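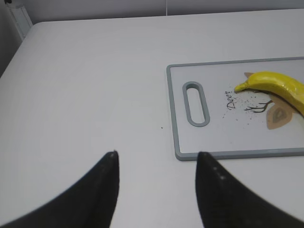 Couldn't the spelling variants just be merged into one column? A reader of the first release asked me that in September, and I've had the same thing from a few people since. I did try it, and I hated the result, so the variants stay separate in Ivska too. Sorry!

Right, what you're getting: Ivska is a word list of home cooking terms, 214 entries in one plain CSV file, typed up by me from old parish cookbooks and recipe cards (mostly in the evenings, with tea). It follows on from Plodent, my earlier list, which only covered baking and had some truly awful typos in it. Those are fixed now, I hope.

Each row has the term, any other spellings, a short meaning in everyday words and a source code. The codes starting with U come from the Uvard cookbooks and the ones starting with H from the Hoshino recipe cards. Of the whole lot, 174 have a source I trust and the rest are marked "unsure" in the notes column. Please don't strip that column out if you pass the file on.
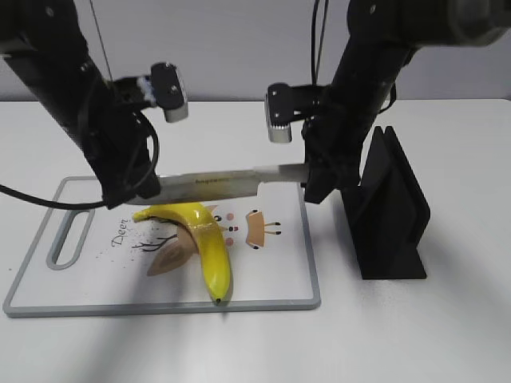 Chopping and slicing

This is the bit I enjoyed most. There are 61 terms in it, and nearly all the arguments I've had about the list start here. "Coins" and "rounds" are the same thing in the Uvard books but not on the Hoshino cards, where coins are always thinner. I've kept both and linked them with a "see also".

Three terms (batons, sticks and fingers) overlap so badly that I gave each one the same meaning and left it there. If you've got a cookbook that tells them apart, open an issue and give me the page number.

Known problems

Accents go funny if you open the file in an older spreadsheet program. Choose UTF-8 when importing and they come back.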